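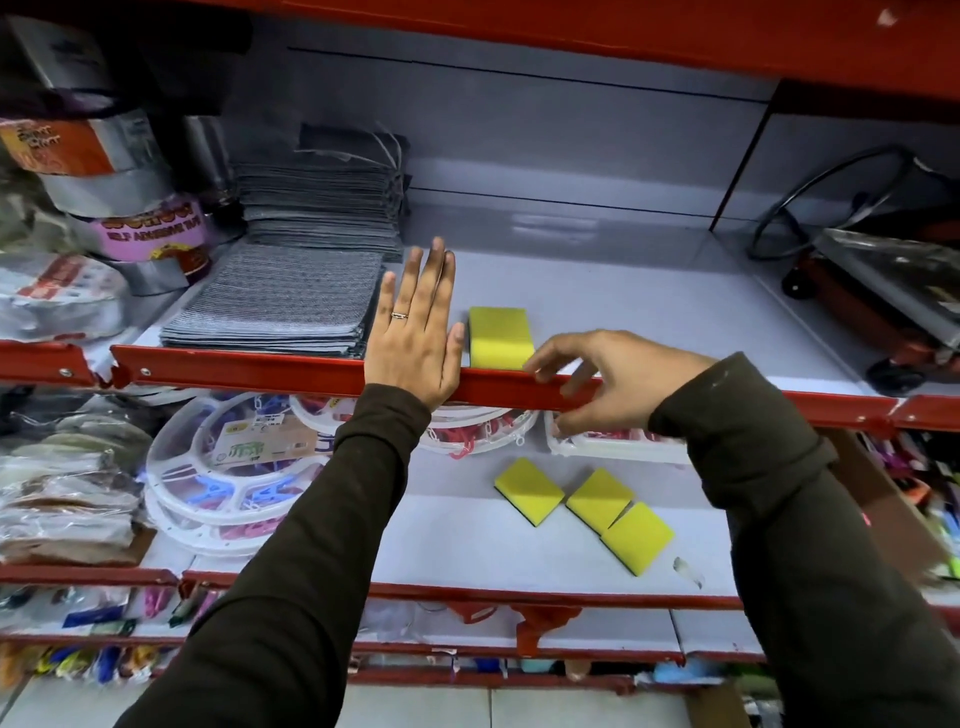 Week 5 handout: notes from our visit to Tekulgate

For those of you who missed the bus (and for those who came along and spent the ride home asleep), I've typed up my notes from the Tekulgate open day. They're in the order I scribbled them, so please forgive the jumping around. You'll want them next to you for the homework.

Where we went

Tekulgate builds shelf-stocking robots for small variety stores, the kind of place where you can buy tape, clothespins and a bucket in one trip. Kirsten Beaulieu met us at the door and gave a short welcome talk. Her team calls the robot Darkelau and the software that plans its hand movements Yilma. I kept mixing the two up all morning, so if you did too, you're in good company!

The part I liked best

I'd expected to go straight to the robot, but Kerubo Lema started us off with the human version of the job, which is just putting sponges on a shelf. You've all done something like it at home. I had never once thought about what my other hand was doing, though! Watch the left one. It can rest flat against the red front edge of the shelf while the right hand does the fiddly bit. Kerubo calls that bracing. It gives your body a fixed point, and your right hand then knows where it is without you having to look so hard.

Then there's the sponge itself. It's soft, so it gives when you squeeze, and the yellow foam and the dark green scouring side don't feel the same under your fingers. A gripper that's perfect for a box can mash a sponge or let it slip. 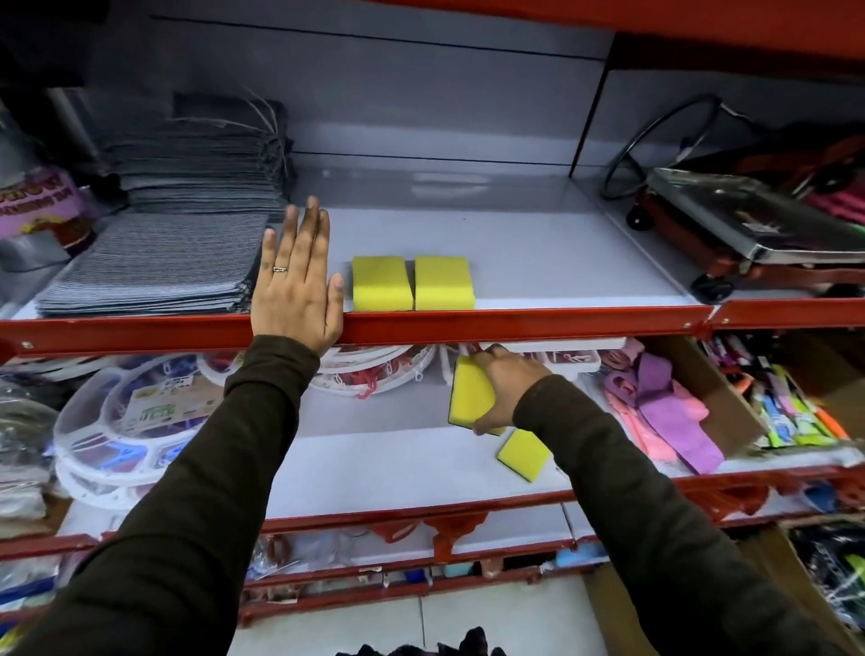 Shagufta Dogar took over after that and talked about standing things upright. Lying a sponge down is easy. Getting it to stand on its edge takes a grasp, a turn and a gentle let-go, and the let-go is where Darkelau has the most trouble. In the demo we saw it ran 15 placements and knocked over 2. Shagufta was pretty cheerful about it and said the early versions were a lot worse.

Somebody in our group (was it you, Esther?) asked how many tries it takes before a new product goes into a real store. The answer was 1,000 practice placements, most of them run overnight.

Words to know

Bracing: using one hand or arm as a steady support while the other works.
Clutter: everything near the target that you mustn't bump. Think of hangers, gloves and pens all crowded onto one shelf.
Release: opening the hand without dragging the object along.

For next class

Pick a shelf in your kitchen and move one soft item from a lower level to the one above. Do it slowly and write down every movement of both hands. Then do it again with your left hand behind your back and note what changes. One page is plenty, and drawings are welcome. Peninah Mwakyusa will collect them at the start of class.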